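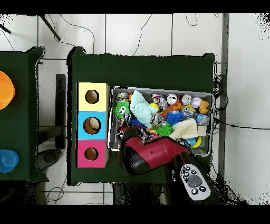
Another streaming documentary claims to have cracked an old case, and I'd keep my expectations low. "The Erska Road File," out in April, says it has new evidence in the killing of a motel clerk 37 years ago. The trailer offers a retired deputy, a rainy highway and a box of tapes.

Producer Kelechi Fashola says her team went through 600 pages of police records. Fine, but how many of those pages had the original detectives already read? The press notes don't say. They also promise a "named suspect," who as far as I can tell is the same man cleared after his second interview.

Director Veikko Suominen made a similar promise with "Orurex," and that one ended on a shrug. Episodes run 60 minutes each.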